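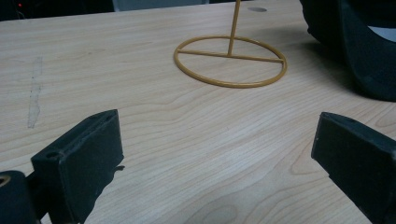
Open gripper fingers in front of a gold-colored wire stand during hand-held gripper work at Pradach.

Pradach Publishes Its Bench Guide for Hand-Held Grippers

June 25th is not how we write it at home, so: 25th June. Pradach is very happy to share its guide to good practice for people who record tasks with hand-held grippers, and we do mean share, as it's free to anyone who wants it!

The guide draws on 4000 recordings and covers the everyday things, like checking finger pads before a session, keeping bench lighting steady and writing down every change to a setup. It also asks teams to keep their failed grasps, clearly labeled, along with the good ones.

"We argued over the labeling pages for months, and I'm so glad we did," said Soudabeh Najafi, who led the writing with Aarti Ahuja. "People on the bench wanted plain words, and they got them."

Plurico will try the guide in its own workshop first, and a second edition is planned for September. Comments are welcome through the Pradach front desk.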